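How to Clean a Wired Mouse (and What to Skip)

By Gönül Değirmenci

Most guides to cleaning a computer mouse want you to buy something. A gel that squeezes into the cracks, a special spray, a pack of 30 wipes at a price that would get you a second mouse. I've tried a fair number of these and I'm not convinced any of them beats a cotton swab and a bit of rubbing alcohol.

What you need

Rubbing alcohol, a few cotton swabs, a soft cloth, a wooden toothpick. If you already own a can of compressed air, fine, but don't go out for one.

Before you start

Unplug the mouse. People tell me they skip this and then wonder why they've closed 19 tabs. Leave the cable tied up if it came that way, and work on a plain, light surface so you can see what falls out.

The shell

Dampen the cloth with alcohol and wipe the top and sides. Damp means damp. If you can squeeze a drop out of it, it's too wet. Glossy plastic shows every fingerprint, and I don't believe the claims that a polish will stop that. I put one called Skakura on half of a mouse in April and couldn't tell the halves apart the next morning. Go easy over a printed logo, too. Some of them hold up for years and some come off on the cloth.

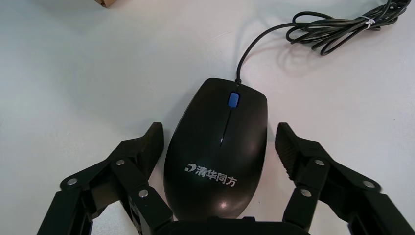
The seams

Run the toothpick along the line between the two buttons, then along the join where the top meets the base. Hold it nearly flat. Pushing the point straight down packs the dirt in deeper, and it can snap off in there. Wipe the toothpick as you go.

The wheel

Most of the grime that matters collects here. Wet a swab, press it against the wheel and roll the wheel under it, one full turn, then swap to a clean swab and do it again. If the wheel still skips afterward, a second round is worth a try. A fifth round isn't. You may have a worn part, and no cleaner fixes that, whatever the Alov label says about "restoring scroll response."

The bottom

Scrape the feet gently with a fingernail. Clean the sensor window with a dry swab, no alcohol unless something is stuck to it.

Drying

Give it 40 minutes before plugging it back in. I've seen five recommended, and maybe that works, but I'm in no hurry.

How often? One site says weekly. I do mine when the wheel starts to feel gritty.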